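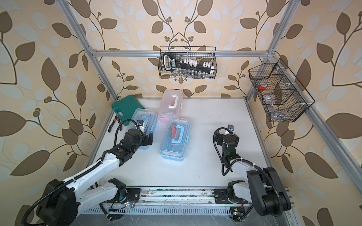
5. Experiments

5.1 What the container task does and does not measure

Figure 3. The Staltum cell from the fixed camera. The left gripper is at the left clear box, beside its light blue handle; the right arm is folded up. The baskets and the patterned walls stay in place for all conditions.

The container task has become a common way to show that a policy trained on demonstrations can deal with everyday objects. A box has to be gripped by its handle, lifted, and set down in a marked region of the table. Reported success rates are high, ours included. In this section we ask how much of that success comes from the policy looking at the box, and how much comes from the policy having learned where boxes tend to be. Our answer is less flattering to the method than we expected when we began.

The cell in Figure 3 has two arms on a shared rail, a camera on each wrist, and one fixed camera. We collected 2,439 demonstrations by teleoperation. After removing those with dropped frames or an operator abort, we kept 2,000 for training. All of them were recorded in the same cell, under the same lights, with the same leaf wallpaper on the walls. We mention the wallpaper for a reason that will become clear in Section 5.3. The boxes were placed by the operator before each demonstration, with the instruction to "vary the position." We now regard that instruction as the weakest part of the protocol. People asked to vary something tend to vary it in a familiar way, and a plot of the starting positions shows two dense clumps to the left of center and very little coverage on the right side of the table.

The policy is the Tistodis baseline with no changes to its architecture. It takes the three camera streams and the joint positions and outputs a short chunk of joint targets for both arms. We did not tune it beyond picking a learning rate on held-out demonstrations. A stronger policy might well do better on every test below. We doubt that it would change the order of the conditions, but we have not shown this, and a reader is free to doubt it with us.

5.2 Standard evaluation

We ran 300 trials in the standard condition, with box positions drawn by the same operators who had collected the data. A trial counts as a success if the box named in the task ends up wholly inside the target region, upright, with the gripper open and clear of the handle. Under this rule the policy succeeded in 257 of the 300 trials. The 43 failures were sorted by hand from video. The largest group were grasps that closed in front of the handle or to one side of it. The next largest were lifts in which the box tipped and the handle slid out of the fingers. A small number were cases where the policy stopped moving with the gripper just above the lid and never closed it.

Taken alone, this is the kind of number that ends up in an abstract. We would caution against reading much into it. The trials were drawn from the same habits as the training data, and a policy that ignored the cameras and simply replayed the nearest demonstration could be expected to do reasonably well. We therefore built that policy. It looks up the training demonstration whose starting joint positions and operator-entered box label match best, and plays it back open loop. It did much worse than the learned policy, but it did not fail nearly as often as it should have if the task required vision in every trial. When the box was inside one of the two clumps, replay succeeded in more than half of the trials.

We find this uncomfortable. It means that a sizable part of the standard evaluation can be passed with no perception at all, and we suspect that the same is true of other published versions of the task, where the starting distribution is seldom reported. We did not report it ourselves in the earlier version of this work.

5.3 Changing one thing at a time

To separate the two explanations, we ran three further conditions with the trained weights frozen.

In the first, box positions were drawn by computer from a uniform grid over the reachable part of the table. Success fell sharply. Nearly all of the loss was on the right side, where the training data are thin. The left arm would set off toward the nearer clump, hesitate, and in many trials correct itself only after the wrist camera had a view of the handle. The correction is real evidence that the policy uses its cameras. It is also evidence that it uses them late.

In the second condition, positions came from the standard procedure but the wall behind the table was covered with plain gray cloth. We expected no effect. The wall has no bearing on the task, and the wrist cameras see little of it during the final approach. Success nevertheless dropped by more than we can put down to chance, and the failures looked different from those in Section 5.2: the arms moved to the correct region and then closed short of the box. Our best guess is that the pattern gives the fixed camera a strong and stable set of landmarks, and that the policy leans on them when it estimates distance. We have not been able to confirm this. Masking the wall in the image at test time had a similar effect, but masking is itself a change the policy has never seen, so the two results are not independent.

In the third condition, we changed what else was on the table. The clear boxes, the pink box, the green tool case and the pliers were all present during data collection, usually in loose arrangements of the operator's choosing. Removing everything except the target box made little difference. Swapping the pink box and the target box made a large one. In most of the failed swap trials, the arm went first to the place where the target would usually have been and tried to lift the wrong box. The clear boxes share the same trim color and the same color of handle, and the policy did not tell them apart reliably when their order was reversed.

5.4 A second site

Lab effects are easy to mistake for method effects — and the other way around. We repeated the standard condition and the grid condition in a second cell at Turkville, built to the same drawings but with bare white panels for walls. The weights were fine-tuned there on a small set of new demonstrations. The gap between the two conditions appeared again, and it was slightly wider. We take this as support for the claim that the gap comes from the placement habits of the operators. It is weak support. The operators at Turkville were trained by the ones at Staltum, and they may have picked up the same habits along with the controls.

5.5 What we would ask of others

We are not arguing that imitation learning fails on this task. The late corrections in the grid condition are good behavior, and no replay baseline produces them. Our claim is narrower. A success rate on hand-placed objects, given without the starting positions and without a replay baseline, says very little about what has been learned. Both are cheap to provide. The replay baseline took us less time to write than the figure captions.

Two limits should be stated plainly. First, every failure label in Section 5.2 was assigned by one annotator, and the line between a slipped handle and a poor grasp is a matter of judgment. Second, the Hollenstein placement tool, which we used to draw the grid positions, projects a marker on the table, and the box was still set down by a person. Errors of a finger's width are likely. They are small next to the effects reported here, but they would matter for any finer comparison, including some that we were tempted to make and have left out.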